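Pivell Planner: Frequently Asked Questions

Pivell is the motion and grasp planning package that ships with the Rarnine simulator. This page collects the questions that come up most often on the support list. It covers Pivell 5 and assumes you have already installed the simulator and can load one of the stock scenes.

Most of the answers use the desk organizer scene, which comes with every install.

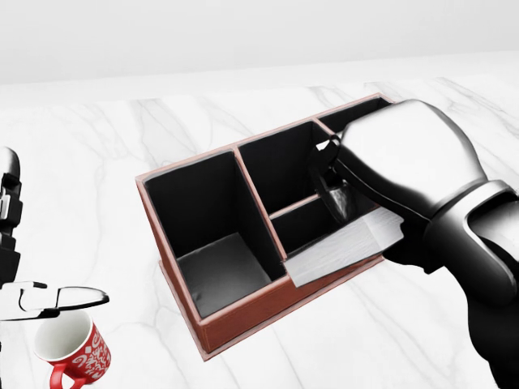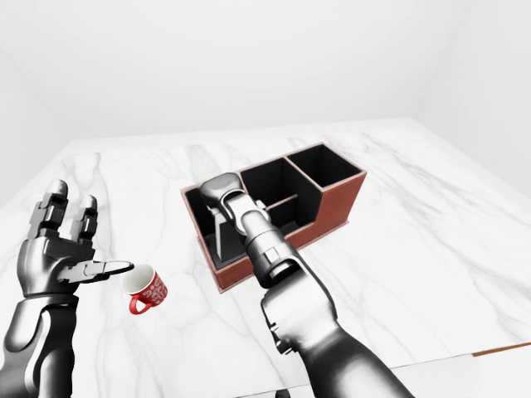
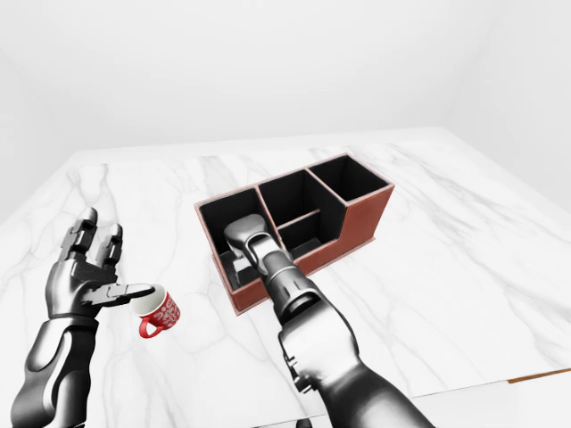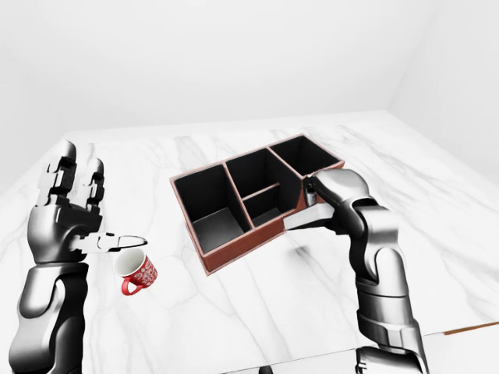 Desk organizer scene, two arms, with the organizer and the red mug on the marble tabletop. The white block is visible in the first picture only.

General

What does Pivell do?

It takes a goal for one or both arms, a model of the scene, and a set of limits, and it returns a timed joint path. It also picks grasps if you ask it to. It does not run the path. That is the job of the controller, which is a separate process called Bosar.

Do I need Bosar to use Pivell?

No. You can plan, save the path to a file, and play it back in the viewer. Playback moves the joints exactly where the path says, with no contact forces. If you want contact, gravity and tracking error, you need Bosar running.

Can I use Pivell with my own robot model?

Yes. You need a joint description, collision shapes for each link, and a hand file that lists the fingers and their contact pads. The hand file is the part people leave out. Without it the planner will still move the arm but every grasp request returns "no hand".

Is there a version for real hardware?

The path format is the same. Whether you can run it depends on your controller. We support the simulator only.

Scenes and objects

How do I load the desk organizer scene?

Open the scene list and choose "desk organizer". From the command line, pass the scene name to the start script. The scene opens with both arms at their rest pose.

Why does the planner treat the organizer as a solid box?

You are using the coarse collision shape. The coarse shape is a single box that wraps the whole object, so the compartments don't exist as far as the planner is concerned and any goal inside one is reported as a collision. Set the shape level for that object to "parts". The walls and dividers then become separate shapes and the space between them is free.

Planning is slower with the parts level on. Use it for objects the hand has to reach into, and leave everything else coarse.

The low divider is missing from my collision view. Is that a bug?

Check the minimum part size in the scene settings. Anything thinner than this value is dropped when the shapes are built. The low dividers in the organizer are the first thing to go if you raise it. Lower the value, rebuild the shapes, and reload the scene.

Can I move the mug before planning?

Yes, drag it in the viewer or set its pose in the scene file. If you drag it, press "commit" afterward. Until you do, the viewer shows the new position and the planner still uses the old one.

Does the marble texture matter?

Not for planning. It matters if you are feeding rendered images to a perception model. Veins in the stone can produce false edges in simple segmenters. Swap in the plain gray tabletop to check whether that is your problem.

Two arms

One arm is doing nothing in my task. Do I have to plan for it?

You don't have to give it a goal, but you do have to tell the planner what it is doing. There are three settings. "Hold" keeps the arm at its current pose and treats it as an obstacle. "Free" lets the planner move it out of the way. "Ignore" removes it from collision checking. Don't use "ignore" for anything except debugging.

With "hold" on, where should I park the idle hand?

Anywhere that keeps the clearance check happy. The default clearance is 15 mm between any link and any object. In the organizer scene it is easy to leave the left thumb close to the rim of the mug, and the check will then fail at the first step, before the right arm has been considered at all. The message is "start state in contact or below clearance". Raise the hand, or set a smaller clearance for that one pair.

How do I set clearance for one pair?

Add a line to the pairs section of the scene file with the link name, the object name and the value. Pair values override the default in both directions, so you can also make one larger.

Can both arms plan at the same time?

Yes, with the joint planner. It searches over both arms together and takes longer. If the two tasks don't share space, plan them one after the other with the first path locked.

Grasping

Why does the planner want to pick up the organizer by its end?

The grasp sampler looks for surfaces that the thumb and fingers can oppose. On an open container that usually means the outside of a wall and something on the other side of it, so grasps over the rim score well. Grasps near one end can score higher than grasps in the middle if they are easier for that arm to reach.

If you don't want them, turn on "prefer center of mass" in the sampler settings. An object held by one end will put a large turning load on the wrist, and the sampler doesn't account for that by default.

The object tilts when I lift it. Is the path wrong?

Compare the planned path with the recorded one. If the wrist follows the plan and the object still tilts, the grasp is slipping or turning in the hand, and the path is fine. Raise the grip force in Bosar or choose a different grasp. If the wrist itself is off, look at the payload setting. Bosar starts with a payload of zero unless you enter one.

How many grasps does the sampler try?

The stock sample file for the organizer holds 1,089 candidates. The planner filters them by reach and collision first, then scores what is left. You can replace the file with your own.

The sampler finds nothing for the inside of a compartment.

Two causes cover most reports. Either the shape level is still coarse (see above), or the hand is too wide for the opening when the fingers are spread. Try a narrower pre-grasp in the hand file.

Placing objects

How do I place something in a specific compartment?

Each compartment in the organizer has a named region. Use the region name as the place goal and the planner will find a pose that puts the held object inside it. Region names are listed in the object panel.

The block ends up sticking out over the front wall.

The place goal only checks the object's center unless you ask for more. Set the containment test to "full" and the planner will reject poses where any part crosses the region boundary. For a long object in a shallow compartment there may be no such pose, and you will get "region too small". In that case choose a bigger region or allow overhang on one side.

Can the object be tilted on the way in?

Yes. Set an angle limit in the approach section. The default is 5 degrees from the final orientation, which is often too strict when the hand has to clear a divider. Most users set it to 15.

Errors and logs

"Timeout in narrow passage"

The planner found a way to the mouth of the opening but ran out of time getting in. Increase the time limit, or add a waypoint directly over the compartment and split the motion in two.

"Path valid, controller rejected"

Pivell and Bosar have different joint limits loaded. Export the limits from Bosar and import them in Pivell.

The viewer and the log disagree on the final pose.

The viewer interpolates between steps and the log doesn't. Trust the log.

Where are the logs?

In the run folder, one per plan. Logs are deleted on Sunday night by default. Change the retention setting if you want to keep them longer.

Licensing and support

Who maintains Pivell?

It is maintained by Venkataraman Robotics Software, along with Rarnine and Bosar.

How do I report a bug?

Use the report button in the viewer. It attaches the scene file, the hand file and the last log. If you report by email, please attach all three yourself and say which shape level you were using.

When is the next release?

The next minor release is planned for June. It adds pair clearance editing in the viewer and a fix for rebuilt shapes losing their names.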